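Clelano Furniture Care
Frequently asked questions: sofas, cushions and what happens to them

How often should I vacuum a suede-look sofa?
Once a week if people sit on it, once a month if it is the good sofa and they are forbidden to. Use the soft brush and go in one direction, then the other. Do the gap between the seats last, and have a small dish ready for the coins.

There's a pale patch on the seat. Is it ruined?
Almost never. The pile has been flattened by whoever always sits there, and it catches the light differently. Brush it up with a dry, soft brush. If it comes back by Thursday, you have a favourite seat and should learn to live with it.

Can I wash the cushion covers?
If there's a zip and the label agrees, yes, at 28 degrees or the nearest your machine will go. Turn them inside out. Bright covers go in on their own the first few times, unless you have always wanted pink towels.

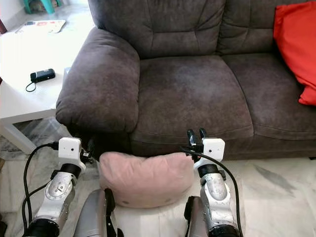

Cushions without a zip are meant to be sponged, and no amount of optimism will get them through a spin cycle in one piece. Use a damp cloth, a drop of mild soap, and leave them flat until properly dry.

How many cushions is too many?
We have been asked to settle this between couples and we decline. One customer has 25. If you have to move 7 of them before you can sit down, you may wish to talk.

My cushions keep ending up on the floor.
Suede-look fabric grips fairly well, so suspect children, dogs or the person who naps. Shake the cushion outdoors before it goes back.

Do you clean leather?
No. Our Gralow shop does, on weekdays, and they are nicer on the phone than we are.

What does a full clean cost, and how long before I can sit on it?
Prices are on the Rates page. Leave the sofa for 6 hours afterwards. Perching counts as sitting.

Page last updated Tuesday, August 16, 2022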